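Vundesero 36 Laundry Room Dehumidifier
Candstead Home Equipment
Home > Laundry > Indoor Drying > Dehumidifiers

In stock. Ships from our Illano warehouse.
Page updated October 20, 2019

The Vundesero 36 is a portable dehumidifier made for rooms where clothes are dried indoors. It removes up to 36 pints of water a day from the air and has a laundry setting that keeps the fan on high until the room is dry. It runs on an ordinary household outlet and needs no installation. Most of our customers use it in a laundry room, a basement, or a spare bedroom with the door closed.

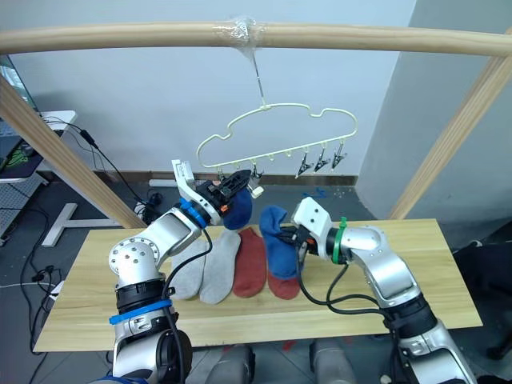
M. Villanueva

Drying clothes indoors puts a lot of water into the air. A full load comes out of the washer holding more than most people expect, and all of it has to go somewhere. In a closed room with no air movement it ends up on the windows and in the corners behind furniture, and the clothes take so long to dry that they start to smell. Opening a window helps on a dry day. On a rainy day it does very little, and in winter it lets the heat out.

A dehumidifier pulls the damp air over a cold coil, collects the water in a tank, and sends the air back out slightly warmer than it came in. That warm, dry air does the drying. Small items such as socks and underwear usually dry first. Jeans, bath towels and anything with a thick waistband take longest, and it is worth putting them closest to the outlet.

Controls

There are four buttons on the top panel: power, mode, fan and timer. Mode switches between normal and laundry. In normal mode you set a target humidity and the machine cycles on and off to hold it. In laundry mode the target is ignored and the compressor runs continuously until the timer ends or the tank is full. The fan button has no effect in laundry mode.

The timer is set in one-hour steps. If the power goes out, the machine comes back on in the last mode used, but the timer is cleared and has to be set again.

Placement

Set the unit on a hard, level floor. The air intake is at the back and the outlet is on the top, with a louver that tilts by hand. Leave a clear gap behind the unit and do not let wet clothes hang over it. Water dripping into the outlet is the most common cause of damage we see on returned machines, and it is not covered by the warranty.

Point the louver at the underside of the clothes. Air moving up through a rack or a line does more than air blown at the front of it, where the first row of shirts blocks everything behind. Leave space between items if you have it. Hang shirts by the hem, turn pockets out, and clip socks one by one so air can reach the inside.

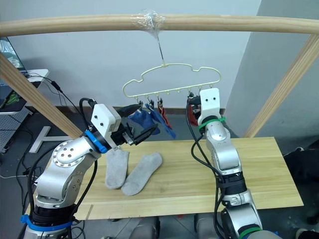 Candstead Home Equipment — Laundry and Drying Department

Keep the door and windows shut while the machine is running. With a window open it will be working on the outdoor air as well, and the tank will fill without the clothes getting much drier. The same goes for a dryer vent with a broken flap. If your tank fills quickly but the room still feels damp, check the vent first.

Emptying the tank

The tank slides out from the front and has a folding handle. When it is full the compressor stops, a red light comes on and the machine beeps. It will not start again until the tank has been emptied and pushed all the way back in. A tank that is slightly crooked will keep the red light on, and we get plenty of calls about this. Pull it out, check that the float moves freely, and slide it in again.

For continuous use there is a drain port on the back that takes a standard garden hose. The hose is not included. It has to run downhill the whole way to a floor drain or a low sink. The machine has no pump, so it can't push water up into a utility sink above the level of the port.

Do not use the collected water for drinking, cooking or pets. It is fine for mopping floors.

Cleaning

The filter is a plain mesh screen behind the intake grille. Laundry rooms are dusty, and the screen picks up lint faster than it would elsewhere in the house. Vacuum it every couple of weeks, or rinse it under the tap and let it dry fully before putting it back. Wash the tank with mild dish soap when it starts to feel slick. Bleach is not recommended — it dries out the float seal.

If the unit will be stored for the summer or over a long trip, empty the tank, run the fan alone for a few hours with the tank in place, and store the machine upright. After it has been moved lying on its side, stand it up and wait a full day before plugging it in.
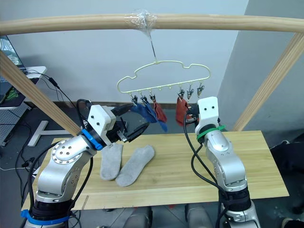 Cold rooms are a separate matter. Below normal room temperature the coil can ice over, and the machine will stop now and then to defrost. The display shows dF while this is going on. Drying still happens in a cool basement, only slower, and an unheated garage in winter is outside what this model is made for. Customers who need to dry clothes in a garage should look at a desiccant model instead.

Noise

On high the Vundesero 36 sounds much like a window air conditioner on its middle setting. You can hear a television over it in the next room with the door closed. On low it is quieter, but the compressor can still be heard when it starts. We would not suggest it for a room where someone is sleeping.

Specifications

Water removal: up to 36 pints per day
Height: 22 inches
Drain: gravity, hose not included
Filter: washable mesh
Restart after power loss: yes, timer cleared
Casters: yes, locking on the front pair
Color: white
Warranty: 2 years, parts and labor

In the box

Dehumidifier, tank, mesh filter (already fitted), drain port cap, printed manual.

Spare filters and tanks are sold separately. The tank was changed in May and the new one does not fit older machines, so please check the label on the back before ordering. Labels with an A after the model number take the new tank.

Shipping and returns

Orders over $100 ship free, which includes this unit. Spare parts ship at the normal rate. Unused machines can be returned in the original box. If yours arrives with a dented case or a cracked tank, keep all the packing and contact the department before plugging it in.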